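Burnby Community Help
Home and play corner

We use cookies to remember your settings. Accept / Manage

Posted in September by Totar

How do you store a play kitchen set so it all gets used?

I look after the play table at a small toddler group that meets on a Tuesday. We have a white table with play food, bowls, a plate, a colander and a little toaster oven. It gets put out at 9 and by the time we pack up everything has been mixed together. I have 16 minutes to clear the room before the next group comes in.

At the moment I put small things inside bigger things. The red can goes in the pale green bowl, the fruit goes in whatever is nearest, and then the lot goes in one deep box. The trouble is that the small pieces end up at the bottom and the children only play with what is on top.
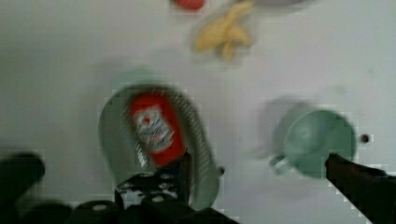

Photo: Totar

I have a shelf 933 mm wide and could fit more than one box on it, but I don't want to buy a full storage unit. Is it better to sort by type (all the fruit, all the dishes) or to keep things together in sets? Also, does the toaster oven need its own place? It takes up a lot of room and I can't stack much on it.

Posted by Dunmore

Sort by type. We tried sets and it only works if the same person packs up every week. With types, anybody can see where a thing goes.

I would use three shallow boxes. Food in one, plates and bowls in the next, and the colander, mug and pots in the third. Shallow matters more than size. If you can see every piece when you take the lid off then the children will find them as well. Stick a label on the front of each box and another on the shelf where it goes.

Before you pack, put everything flat on the table with space between the pieces. It sounds slow but I find it quicker, as you spot what is missing before the room is empty. Keep the strawberry and banana together on one side and the dishes along the top, then lift each group straight into its box.

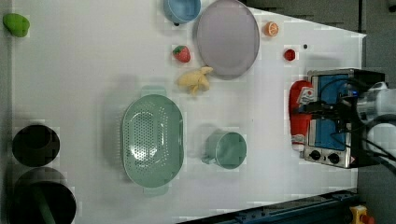 Play food, dishes and the toaster oven laid out on the table

The oven can stay on the shelf with no box. Don't keep food inside it over the week. We lost a lemon in ours for most of a term.

If you wash the pieces, let them dry on a towel before the lids go on. I do ours at the end of each half term and leave them overnight.

Posted by Wudedden

just get a big bag with a drawstring, tip it all in. £7 at the market. they are toddlers

Posted by Burnby_desk

I agree with sorting by type for the shelf, but I'd put the pieces out differently when the session starts.
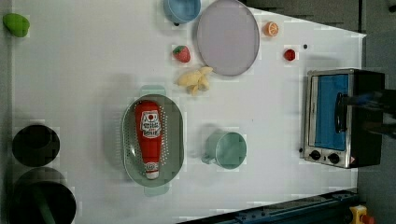
Children at our group play longer when a couple of things are already together, so I set up one small job before they come in. It can be shopping to unpack or a meal to serve. A colander with the ketchup bottle lying in it does well for the shopping, and an empty plate beside the orange slice and the strawberry gets somebody making lunch. Change it each week. You don't need to put out every piece you own, and with fewer out there is less to pick up.

On the shelf question, measure the oven first and see what is left over. Boxes 23 cm wide would go three across with space to spare, but the oven may have to sit on top of the shelf. Check the tiny round pieces too. Anything a child under three could swallow should come out of the set altogether.

This thread is closed to new replies.

Contact us | © Burnby Community Help | Back to top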